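Prekberg Household Handling Set – Equipment Planning README

Purpose of this file

This README accompanies the Prekberg Household Handling Set and is intended for groups preparing a budget for similar collection work. It covers the hand-held grippers, their consumables, and the storage needed to support them. Labor and annotation costs are listed in a separate file.

Equipment purchased

Grippers: 20 hand-held units, ordered from Trinau in 2 batches
Grip pads: 105 pairs, blue, textured
Storage: 2 portable drives per collection site
Spare screws and links: one service kit per batch

The first batch was ordered in April. The second was held until the Pukia site had completed its trial period, so that changes to the parts list could be included in the same order.

Budget notes

Pads should be entered as a consumable and not as part of the gripper price. Garment tasks, such as picking up and folding trousers, shirts and bed linen, are planned at the same replacement rate as kitchen tasks – a cautious figure that may be revised.

Applicants should request quotations for pads and grippers together. Shipping was charged per order, and small repeat orders raised the total cost at the Hsueh site.

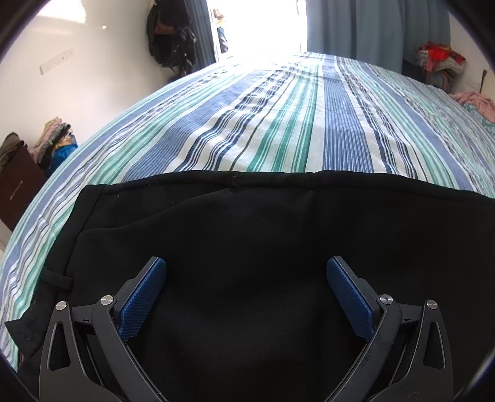
Jaws, links and pivot screws are inspected before each unit is issued to a household. Scuffs on the arms are recorded but are not grounds for replacement. Loose pivots are – the unit is withdrawn and repaired from the service kit.

Known gaps

Prices are not included, as they were quoted under individual agreements. Lead times for the second batch have not been added. Import duties differ by site and should be confirmed locally before an order is placed.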